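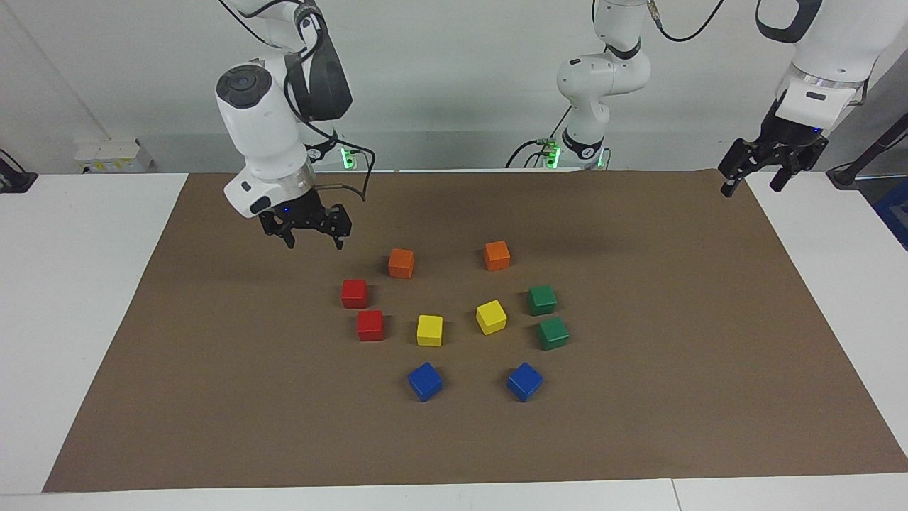

Slide 1. Ten cubes, five colors, two of each.

Speaker notes, "Small Cubes at the Table: Sorting Play Before Counting"
Tươi Ngô, parent and teacher evening at Ulilia, 2019-04-01

Leave slide 1 on the screen while people find a seat. Do not talk yet.

Good evening, and thank you for coming. My name is Tươi. I teach the youngest group at Ulilia, and I prepared this talk together with Jovita Nava, who is sitting near the door and will take your questions at the end with me. English is my third language, so please raise your hand if I say something unclear.

(Wait. Smile. Drink water.)

I want to start with a question for you. Look at the cubes for a moment. What would you do first, if they were on your kitchen table? Please tell the person next to you.

(Give them one minute. Take 3 answers, not more.)

Usually the adults say "make pairs" or "build a tower." Both are good. In my group, many children begin in another way. They take one cube, for example a blue one, and they carry it for a long time. After this they notice that there is a second blue. The two blue cubes have a wide gap between them, and I like this very much, for the child must move the eyes to find the partner. The red ones are easier. They are neighbors, one just nearer to us than the other.

Point to the yellow cubes in the middle. One stands almost straight and the other one is turned. Ask: are they still the same? For us it is a silly question. For a child of three years it can be a real question, and I ask you to respect it and give the child time.

About the surface. I use a brown mat on a white table. The mat has no shine and no pattern, and the colors are easy to see on it. At home you can use a plain towel or a big piece of paper. Please do not use a tablecloth with flowers.

About the distance. No cube touches another one at the start, and nothing is stacked. I put them in a loose ring, not a perfect one. When I made straight rows, the children did not want to disturb them. Yatziri Trujillo tried the same with her group and she had the same result.

(If time is short, skip the next part and go to the games.)

Last July we changed our old box of blocks. We had too many kinds, and the cleaning up took longer than the play. Now each table receives one small bag with ten cubes. The rest of the blocks stay in the cupboard until somebody asks for them.

Games to show with the real cubes. Take the bag from under the desk.

Game one, find the friend. I hold up a green cube and the child finds the other green.

Game two, who is missing. The child closes the eyes, I hide one cube under my hand, the child says the color. Invite one parent to play it with me. Uriel Rosales said yes already.

Game three, move the pairs. Bring the two orange cubes to the near side and the two blue cubes to the far side. Speak the words "near" and "far" slowly, many times.

Please do not correct too fast. If the child puts red with orange, ask "tell me about these two" and listen.

Questions. Give the microphone to Jovita. Handouts are on the chair at the back, in English and Spanish.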